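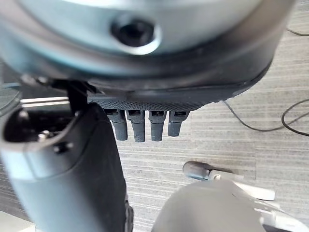

图：银灰色圆形外壳的下缘、深色边圈与细纹面板，面板下为四根深灰色指端

发件人：Tatel 公用工作室管理处
收件人：Ulatthorpe 各使用单位邮件列表
主题：回复：关于外表面擦拭、螺钉归位及耗材领用的意见征询

各使用单位：

三月发出的征询函已收到多数单位的书面答复，来函一并附于文末，以便对照。现就各单位集中提出的问题统一答复如下。凡本函未涉及的事项，仍按现行《工作室使用须知》办理。

一、关于外表面的分类

征询函将室内物品的外表面分为光面、边圈和纹面三类。有单位认为分类过细，建议合并为一类，统一使用湿布。管理处研究后决定维持原分类。浅色光面上的擦痕和指印在侧光下十分明显，深色边圈容易在弧线收窄处积灰，细纹或网纹表面则会把布上的纤维留在纹路里。三种表面用同一块布连续擦拭，前一处的灰会带到后一处，各单位反映的“擦后发花”多半与此有关。

光面使用 Romden 细绒布，干擦为主，必要时以少量清水润湿布面，不得将水直接喷在外壳上。擦拭方向应沿弧面一侧向另一侧，不宜来回打圈。边圈使用同一规格的深色布，擦拭时注意背向使用者的一段。纹面使用软毛刷，先刷后吸，不用湿布，不用纸巾，也不用任何带棉絮的擦拭材料。

哑光部件另有说明。哑光灰色表面看上去常有一层薄灰，有时是积灰，有时只是表面处理本身的观感，目视难以判断。请先以干布在不显眼处轻拭一次，布面无灰即可停止，不必反复用力。个别单位曾在哑光件上使用上光剂，造成局部发亮，此类痕迹无法恢复，今后请勿再用。

二、关于凹槽、孔位和缝隙

多家单位询问圆孔、凹槽及部件连接处是否属于日常清洁范围。答复如下：

孔口外沿属于日常范围，孔内不属于。孔口有斜边的，用布角沿斜边擦一圈即可，不得将棉签、牙签、镊子等细物伸入孔中。并排的小槽口，以软毛刷横向轻刷，刷毛不应压入槽内。敞开的凹腔，如内壁为亮面，只作目视检查，发现异物时登记并通知管理处，由值班人员处理。

弧面相接处、支架背后以及部件相互遮挡的位置，平视时不易看到，建议蹲低后由下往上看一遍。以往漏擦的位置，大多在外壳下方朝向地面的一侧。各单位可自备小手电，但请勿将手电搁在外壳上。

三、关于螺钉归位

这一项的来函最多，意见也最不一致，故作较详细的说明。

外露螺钉头的检查以目视为限，不作紧固。使用者看到螺钉头明显高出周围平面、槽口损伤或颜色与相邻螺钉不同，只需在登记簿上写明位置。螺钉颜色不同并不当然意味着用错，同一处装有明暗两种螺钉的情况确实存在，请勿自行更换为同色。

地面、台面或抽屉中拾到的螺钉，一律放入门口的零件盒，盒盖上注明拾到的位置。请勿凭外观判断其归属，也请勿就近拧入任何看似合适的孔。去年盘点时，零件盒内共清出散落螺钉及垫片 582 件，其中能够查明原位的不足半数，其余只能按规格归入备件。盘点耗时很长，主要原因在于盒内多数零件没有位置说明。今后凡投入零件盒的物品，请写一张纸条，哪怕只有“北侧长桌下”几个字，也足以缩小查找范围。

零件盒的分格已重新编排。大格放螺钉，小格放垫片和卡簧，带盖的一格放来历不明的塑料小件。分格标签由 Demirtaş 统一印制，请勿另贴手写标签覆盖。标签脱落的，通知管理处补贴。

四、关于耗材领用

擦拭布和软毛刷由管理处统一向 Demirtaş 采购，各单位不必自行购买。每单位每次可领 Romden 细绒布 10 块，用完凭旧布换新布。旧布请按用途分袋交回，光面用布与边圈用布不要混装，否则清洗后无法再区分。

有单位提出希望放宽数量。本年度采购的细绒布总数为 1,000 块，截至目前已领出近六成，而旧布交回的数量偏低。在交回情况改善之前，领用数量暂不调整。确有临时需要的，可来函说明用途，管理处将在下一次配发时一并考虑。

软毛刷不发放到单位，挂在水池右侧的挂板上，随用随取，用后抖净挂回原钩。刷毛朝下，不可平放，更不可插入笔筒。挂板上的轮廓线即为各刷的位置，请按轮廓归还。

五、关于时间安排

原拟将每日擦拭安排在闭室前进行。根据多数单位的意见，现调整为下午 16 时开始，各单位在本单位使用区域内完成，时长自定。该时段内请将台面上的杯具、纸张和个人物品收起，便于移动擦拭。完成后在登记簿签署单位名称即可，不必填写个人姓名。

光线问题也在考虑之中。下午西窗光线较低，恰好便于看清浅色弧面上的擦痕，如遇阴天，请开启顶灯后再检查。检查时变换站位，从两侧各看一次，比凑近细看更容易发现遗漏。

六、关于近距离拍照存档

部分单位习惯在登记时附照片，管理处予以认可，但不作强制要求。附照片的，请在图下用一句话写明所示部位，用词以“外壳”“边圈”“面板”等通用名称为准，不用各单位内部的简称。同一部位前后两次的照片请放在同一页，便于比较。

照片不能代替文字登记。近处的物体往往虚而不清，表面有无擦痕、螺钉是否到位，仍以现场查看为准。

七、尚未定案的事项

以下两项意见较为分散，管理处暂不作决定，请各单位继续提出看法：

其一，纹面是否需要每日刷拭。有单位认为每日刷拭会加快纹路磨损，有单位认为隔日清洁时积灰已难以刷净。双方均未附具体记录。请有条件的单位在本月内分别试行，并在登记簿中注明所用方法。

其二，零件盒是否上锁。上锁便于保管，但会给随手归位带来不便。在形成一致意见之前，零件盒保持不上锁，请各单位共同维护。

对本函内容有异议的，请直接回复本邮件列表，不要另行发至管理处其他邮箱，以免遗漏。回复时请保留主题行，并写明所针对的条目序号。

Tatel 公用工作室管理处
Ulatthorpe

---- 原始邮件 ----
发件人：Tatel 公用工作室管理处
收件人：Ulatthorpe 各使用单位邮件列表
主题：关于外表面擦拭、螺钉归位及耗材领用的意见征询

> 各使用单位：
>
> 近期管理处在例行查看中发现，室内各类外壳的上部和正面清洁情况尚可，下缘、背面及部件连接处积灰较多，部分细纹表面留有布料纤维。另，台面和地面上多次拾到无主螺钉，来源不明。
>
> 为统一做法，管理处拟作如下安排，现征求意见：
>
> 1. 将外表面分为光面、边圈、纹面三类，分别规定擦拭用品。
> 2. 外露螺钉只作目视检查，不由使用者紧固或更换；拾到的螺钉统一放入零件盒。
> 3. 细绒布和软毛刷由管理处统一采购，以旧换新。
> 4. 每日闭室前由各单位完成本区域擦拭并登记。
>
> 请各单位于三月内以书面形式回复，说明是否同意以及需要修改之处。对第 1 项和第 2 项有不同意见的，请尽可能说明本单位目前的做法、所用材料以及使用后的情况。仅表示“同意”或“不同意”的答复，管理处将予以登记，但难以据此修改条文。
>
> 在正式通知发出前，各单位可沿用原有做法，但请即日起停止在哑光部件上使用上光剂，并停止用细物清理孔内。
>
> Tatel 公用工作室管理处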